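I had been promising myself a trip to the Redura open day at Menstead for years, and this autumn I finally went, flask in bag, on the slow bus from Dandside. It is a friendly sort of place. Sólveig Østergaard met us at the door, gave everyone a sticker and led us straight past the posters to the bench where the cloth work is done.

## Learning to pick up a cloth

The method is simple enough to follow, even for me. A person guides the arms through a task by hand, 847 times in the case of the cloth study, and a program learns from the recordings which movement tends to follow which view. Cloth is the hard part — it never lies the same way twice, so there is no fixed shape to look for.

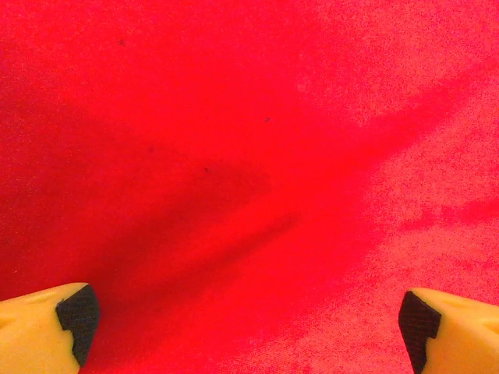 Sólveig's group wanted to know whether a view from the wrist helps more than a view from the side. They trained one version on each and a third on both together, then gave all three the same starting heaps. The pair of views won comfortably, and the side view alone did worst, mostly by closing on nothing.

I liked how plainly she talked about the failures. We had a long chat about lighting too, and I missed the first tea break over it (no regrets!).

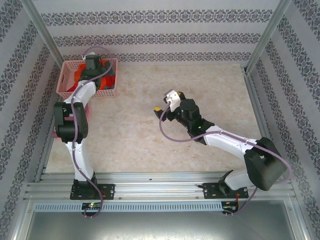 Poul Kirkegaard wondered aloud whether 847 recordings was anywhere near enough, and said he would want 2,000 before he trusted the gap between the versions. Sólveig agreed that more would be welcome, but pointed out that the gap had hardly moved over the last few months of recording.

## What I took home
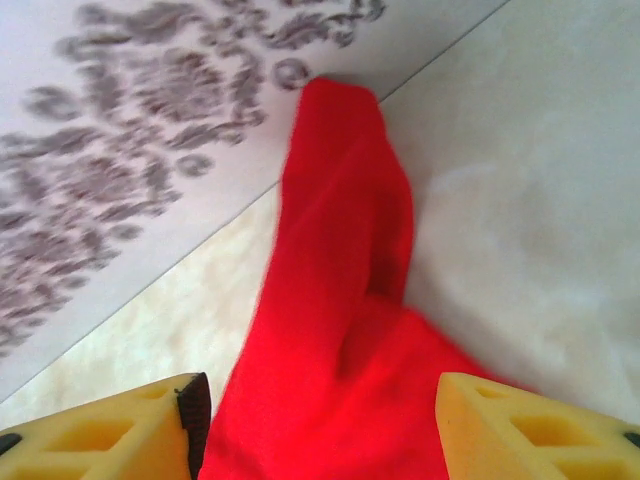 My own interest is in where a gripper decides to take hold, as I spent much of my working life folding linen. I would always go for a corner. With the red cloth bunched up between the yellow fingers and only a blunt fold at its far end, I couldn't have told you where a corner was, and the learned version doesn't look for one. It goes by whatever worked from similar views. The written report is due out next year, and I've put my name down for a copy.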